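The Year I Tried to Own Fewer Things

In April I decided to get rid of 236 things. I got the number from a newsletter, which got it from wherever newsletters get their numbers, and it had the ring of something a person could do on weekends.

The first 55 were easy. Pens that didn't write. A charger for a phone I last saw two phones ago. Four hundred business cards from a job I held for seven months, which I counted as a single item out of principle and then, around item 90, recounted as 400 and declared victory. My wife did not accept the audit.

So back to the closet. The trouble with clearing out a closet is that everything in there has already survived one round. These are the veterans. The fondue set has been spared in three apartments and one house, and it knows it.

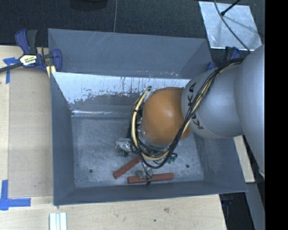
A gray metal bin on a wooden tabletop.

My neighbor Skarphéðinn Frandsen came by on a Wednesday evening to see how it was going and left with my bread maker, a box of jigsaw puzzles and the good ladder. I had not offered the ladder. He has since lent it back to me twice, and both times he asked when I'd be done with it.

Then there was selling. I listed a desk lamp and got a message asking whether it was still available, and then eleven days of silence, and then the same message from the same man. I told him yes. I assume we'll talk again in the fall. The lamp is back on the desk, where it works fine.

Final tally, by my wife's math: 141 out, 38 in. The 38 includes a set of matching storage boxes I bought to help me get organized, and the label maker I bought for the boxes. The fondue set has its own label now. It says FONDUE.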